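Blog > Home and family > Making room

Print this post | E-mail to a friend

October 28, 2024

I have been meaning to write about spare rooms ever since we moved to Sorkham in June, and as usual I've let it sit until there was far too much to say. When I was growing up we didn't have a spare room at all. We had my grandmother's room, and when anybody came to stay they slept in it and she slept wherever she liked, usually on the settee with the radio going (she said she preferred it, and I believed her until I was well into my thirties).
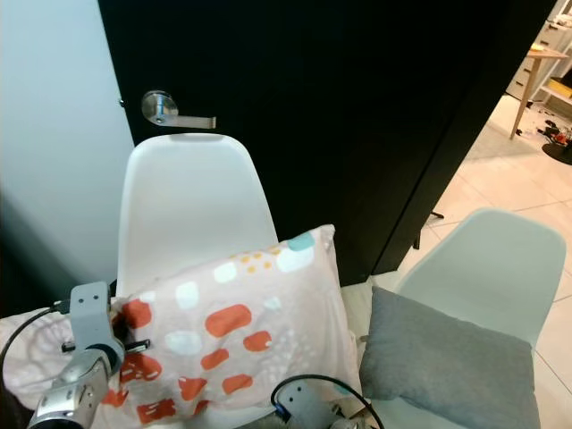
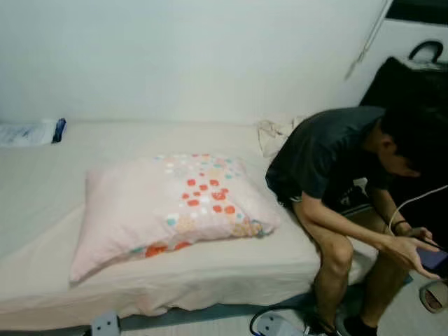 Pink pillows, white chairs by the black door, and a place to perch on the bed.

So having a room that is only for visitors still feels terribly grand to me, even a small one. My friend Kiều Lương has had guests on and off for 15 years and she gave me the best advice I've had on the subject, which was to sleep in it myself for 2 nights before I let anybody else near it. I did, and I'm so glad! I found out that the radiator ticks at four in the morning, that the street lamp comes straight in over the top of the curtain, and that there was nowhere at all to put a glass of water. I'd never have known.

The curtain was the dear part. I went all the way to Dotley for lining material and came home with the wrong width, and had to go back the next week, and by then they'd sold the one I liked. The one I ended up with is perfectly all right. The radiator only wanted bleeding, and my neighbour Đạt Bạch lent me the key for it and stayed for a cup of tea and most of a ginger cake.

What I haven't settled is how much to fuss. My aunt used to leave out towels, biscuits, a hot water bottle and a typed sheet about the boiler, and I always felt I was sitting an exam. These days I put out one towel and tell people to rummage in the kitchen, and the ones who come back are the ones who rummage. My cousin is coming for 8 days next month and she is a champion rummager, so I had better hide the good marmalade.

Contact | © Making Room | Back to top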